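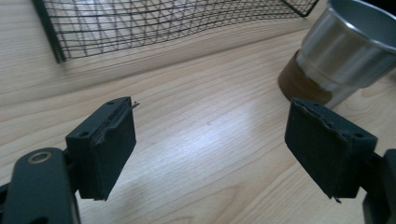

Filed under: Workshop notes
June, posted by Wodside bench team
2 shares | 0 comments

Gripper catch-up, minutes. Started 2pm, ran over.

1. Finger pads. Flitivance set vs Skelell set, both hand-held. Agreed 150 grasps each on the mesh basket, then swap hands.
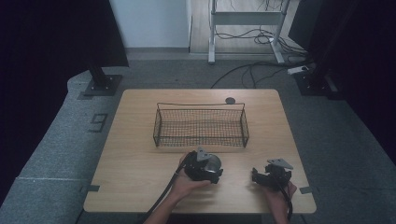

Cable length still a moan, 18 inches more wanted on the left one. Ding controller dropped out twice, log teh times please.

2. Prints. Rough top rims, sand or leave? Leave for now.

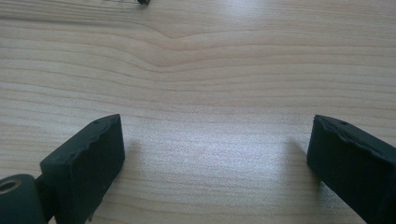
Both fingers open over the bare table top.

3. Order 6 spare bushings. AOB none. Next one same time.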